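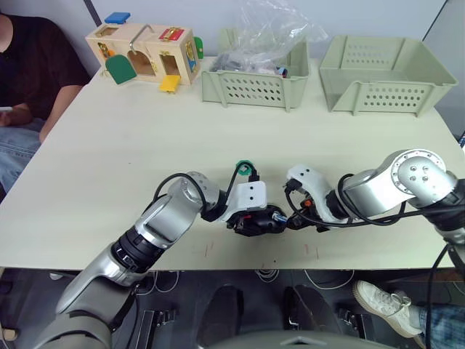
Renting out the dining room table as a "desk space" -- anyone done this?
Forum: Side Income & Small Stuff

gisela_c
So my landlord is fine with it (I asked, in writing) and I have a big front room I use maybe two evenings a week. A woman from my building wants to pay me to work in there on weekdays, 9 to 2, laptop only. We talked about it over the mailboxes and now I have to come up with a price and I'm totally stuck. I'm in Lavley, the older side near the bus depot, if that matters. Do I charge by the day? By the month? Do I give her a key???

pranab.l
By the month, paid up front. I did this for a year and a half with my back bedroom and the day rate thing drove me nuts. She'd text at 8:40 to say she wasn't coming and then I'd feel weird asking for the money.

Crichton_Lewis
Disagree with Pranab. Day rate with a minimum, like two days a week whether you show or not. Monthly sounds nice until you want your own front room back for your sister's visit and you're figuring out refunds on a calculator.

gisela_c
Ok the sister thing is real, mine comes every December and stays forever.

sunilm_gurau
Check your renter's insurance before any of this. I called mine and the guy said a paying person in the home during the day was a different thing from a guest, and they wanted to add a rider. It wasn't much but I would not have thought to ask. Also does she expect coffee? Sounds like a dumb question. It was the single biggest source of bad feeling at my place. I was going through a can of the good stuff every week and getting crabby over it.

pranab.l
lol the coffee. Mine brought her own kettle. Then her own mugs. Then a lamp, and then a little filing thing on wheels that lived in my hallway for five months.

Crichton_Lewis
Which is what happens when you charge by the month! They move in!

pranab.l
She was a great tenant and I miss the lamp.

lakmal_s
Jumping in from the other side of it, I've been the person at somebody's table. There's a coworking place here called Hutov that wanted so much money for a hot desk that I ended up at a retired neighbor's place in Gurau instead, and I loved it. What I cared about, in order: wifi that doesn't drop, a chair that isn't a dining chair, and knowing which bathroom towel was mine. I would have paid more for the chair. My back still isn't right from the first month.

gisela_c
I only have dining chairs :( they're pretty though

lakmal_s
Pretty will not help her by Thursday. Look at the used office place on Ekanayake, they get chairs in when companies close and you can sit in them first.

sunilm_gurau
Seconding the used chair. And on the key -- I say no key for the first month. You're home anyway, right?

gisela_c
Mostly! I leave for work at 2, which is why 9 to 2 works so well. I don't mind her having a key, I've known her for years, I just don't know what normal people do.

Crichton_Lewis
Normal people write it down. One page. Hours, money, which rooms, who else can come over (no one), how either of you ends it. I gave 14 days notice both ways and it was enough. Friends are exactly who you need the page for.

pranab.l
Lewis and I finally agree on something. Write the page.

gisela_c
Writing the page tonight. I'm going with Lewis's day rate and the two day minimum, sorry Pranab. She's bringing her own coffee. Still no idea on the number, so if anybody near Lavley has done this recently, what did you charge?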